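Denari Council Sends Short-Term Rental Cap Back for Further Study

The Denari Town Council voted Tuesday to return a proposed cap on short-term rentals to the Planning Commission, after nearly two hours of public comment and a disagreement among members over which neighborhoods the limit should cover.

The ordinance would limit the number of licensed short-term rental units in the town to 400. Under the draft, owners would be required to renew their licenses each March, post a local contact telephone number at the property and pay an inspection fee. Units in the downtown business district would be exempt.

Councilwoman Soo-ah Seo made the motion to return the item. She said the exemption for downtown had been added after the Planning Commission held its own hearing and that the commission should have an opportunity to review it.

"The commission recommended one ordinance and we have been handed another," Seo said. "I would like their opinion on the text we are being asked to adopt."

The motion passed 5-2. Council President Edvin Amundsen and Councilman Barnabás Kun voted against it.

Amundsen said the matter had been discussed long enough and that further delay would leave residents without protection through the summer. The town currently has no limit on the number of licenses it may issue.

Town Planner Myung-ja Do told the council that 263 short-term rental licenses are active. The town has 2,097 housing units in the zones that would be subject to the cap, she said. Her office has not completed a count of properties operating without a license, and she declined to offer an estimate.

Do said the figure of 400 was chosen to allow for units that may come forward once enforcement begins. Kun questioned that reasoning, saying a limit set well above the present number of licenses would have little effect in the near term. He said he would support a lower figure but preferred to adopt the draft and amend it later.
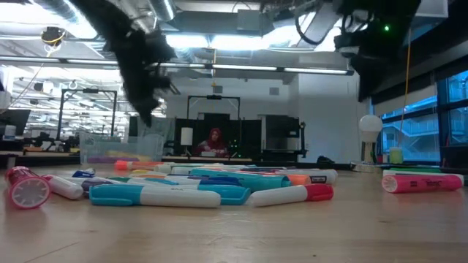
Residents Divided

Most of the speakers at the hearing live in the Irurberg neighborhood, where complaints about parking and late-night noise prompted the council to request a draft ordinance last year.

Young-sook Jeon, who has lived on Hwang Street since before the neighborhood was annexed, said three of the houses nearest hers are now rented by the night. She asked the council to require a minimum distance between licensed units, a provision that was included in the first version of the ordinance and later removed.

Other speakers opposed any cap. Several owners said rental income allowed them to keep homes they had inherited, and asked that current license holders be guaranteed renewal. The draft gives existing holders priority during the first renewal period only.

Representatives of the Jandetti Merchants Association spoke in favor of the downtown exemption. The association submitted a letter stating that visitors who stay within walking distance of shops and restaurants do not add to the parking shortage.

Town Attorney's Opinion Requested

Before the vote, the council also directed the town attorney to prepare a written opinion on whether a license may be transferred when a property is sold. The draft does not address the question. Seo said she had received more inquiries on that point than on any other part of the ordinance.

The Planning Commission is expected to take up the revised text at its next regular meeting, which begins at 6 p.m. in the council chamber. Written comments may be delivered to the Planning Office during business hours. Comments submitted for this week's hearing will be forwarded and do not need to be filed again.

In other business, the council:

Approved a contract extension for street sweeping in the downtown business district.

Accepted a report on the replacement of 8 storm drains along Hwang Street.

Postponed a discussion of library hours at the request of the library director.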